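Kneath drops march ban after court challenge

Otcombe, October
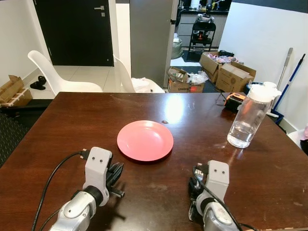 What happened

The city council in Kneath has lifted its ban on gay pride marches, 2 days before its lawyers were due back in court. Notice went up on the council website just after 4pm. No press conference, no apology.

The ban came in after last year's march, when 28 people were arrested near the old bridge. Most were let go the same night without charge. Campaigners have said all along that the arrests were used as an excuse – the mayor's office says it was a matter of public order and traffic.

Masanobu Nakajima, who brought the case for the Rornevine group, said he was "pleased, tired, and not going to say thank you". His petition had 654 names on it when it was handed in. More have signed since, he said, mostly from outside the city.

What changes now

Marches of up to 2000 people can go ahead with notice to the police. Anything bigger needs a permit. The rule agaisnt banners on public buildings stays, and the group wants that gone too.

Reaction

Mixed. Two church groups have called for a counter-march on the same route. Foreign embassies quiet so far. In Tristmont, where a similar ban is still in force, the regional governor said he saw no reason to follow Kneath and would not be "lectured from abroad".

The court still has to rule on costs. Nakajima says the group will aply for a march date this week whatever the judges decide.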